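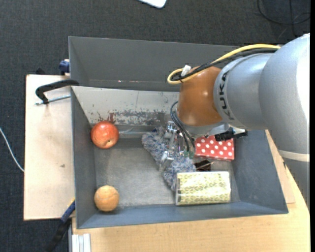
Una cubeta metálica es un recipiente abierto y de poca altura, por lo general rectangular, que se usa para reunir y trasladar piezas sueltas. Las de paredes inclinadas se llaman también cubetas troncopiramidales — el fondo es menor que la boca —, forma que permite encajar unas en otras cuando están vacías.

Suelen fabricarse en chapa de acero plegada y pintada. El gris es un color habitual. Donde la pintura se desgasta por el roce aparecen manchas de óxido, sobre todo en las caras interiores.

Admiten contenidos muy distintos a la vez: fruta, pelotas, cajas pequeñas o paños de punto. El catálogo de Revetti de octubre recogía 11 medidas, 6 de ellas con paredes inclinadas.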